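Coursework: Travel and Tourism

June, by Selvaraj Hettiarachchi

What the Brochures Leave Out: Selling Timach as a Hiking Destination

My project began with a claim in the Cirken Tours brochure, which calls the Timach plateau "the last untouched walking country in the region." I wanted to find out whether a visitor who believed that sentence would come home satisfied. I read the brochure, the regional tourism site and 24 trip reports left on a walking forum, and I spent four days there myself on a student budget.

The brochure gives the plateau two pages. It has a waterfall, a hot spring, a ridge walk and the old trading town of Grumport at the bottom of the valley. It says the ridge can be walked "in comfort by anyone of average fitness." It does not say what average fitness is. The climb from the bus stop to the ridge is 900 meters, nearly all of it in the first half of the day, and there is no water on the route. I am reasonably fit and I did not find it comfortable.

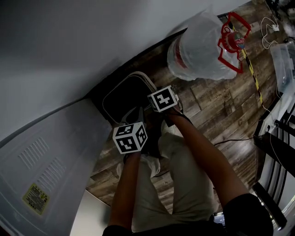 Mridha takes a different view and wrote to me after reading my first draft that I was being unfair to the company, that brochures have always talked like this and most people know to knock a third off whatever they read. The complaint about the climb was fair, the message went on, but anyone booking a ridge walk ought to expect a ridge.

I accept part of that. Still, the trip reports don't suggest that readers knock anything off. Of the 24 I read, 16 used the word "untouched" or "unspoiled" before the trip, in posts asking for advice. Several of the same writers came back afterward to say there was a paved parking lot at the waterfall and a row of souvenir stalls beside it. They weren't angry about the stalls so much as surprised, and I think the surprise was the company's doing.

The hot spring is a harder case. The regional site says it has been used by travelers "for centuries" and gives no source. I asked at the museum desk in Grumport and was handed a leaflet with the same sentence in it, also without a source. The spring may well be that old. I could not find anything that shows it, and I have left the claim out of my own description of the area.

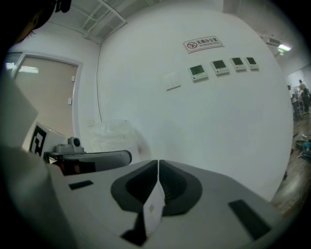 Figure 2. Gripper pads closed on a thin white strip.

Grumport itself is the part of the trip I would recommend, and it gets four lines in the brochure. The harbor street is quiet in the morning, food is cheap, and the bus up to the plateau leaves from the square at 7:40. I was told it ran every day. It did not run on Monday, and the timetable on the pole gave no hint of this. I spent the day walking along the river instead, as far as the old weir and back, and saw more birds there than I did on the plateau.

Costs were the other thing I checked. Cirken advertises the guided ridge walk at 100 per person. The price covers the guide and the morning transfer. Lunch and the entry fee at the waterfall are extra, and so is the ride back if the group comes down late, as mine did. None of the extras is large by itself. I would have liked to see them on the same page as the price, and they are in small type inside the back cover.
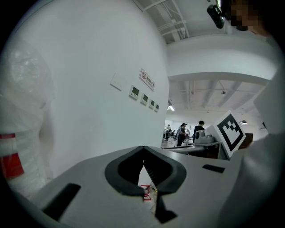

I also asked other walkers on the bus where they had heard about Timach. Most named the brochure or a friend who had read it. One couple had come for the waterfall and turned around at the parking lot. This is hardly a survey, and I can't claim it proves anything, but it fits with the forum posts.

There are limits to the work. I went once, at one time of year, and the weather was good. The forum attracts people who like to complain. Cirken did not answer either of my emails, so the company's side is missing except for what it prints. If I did the project again I would go in the wet season, when the brochure says the plateau is "at its greenest," and see what state the path is in.

Filed under: Destinations, Student Work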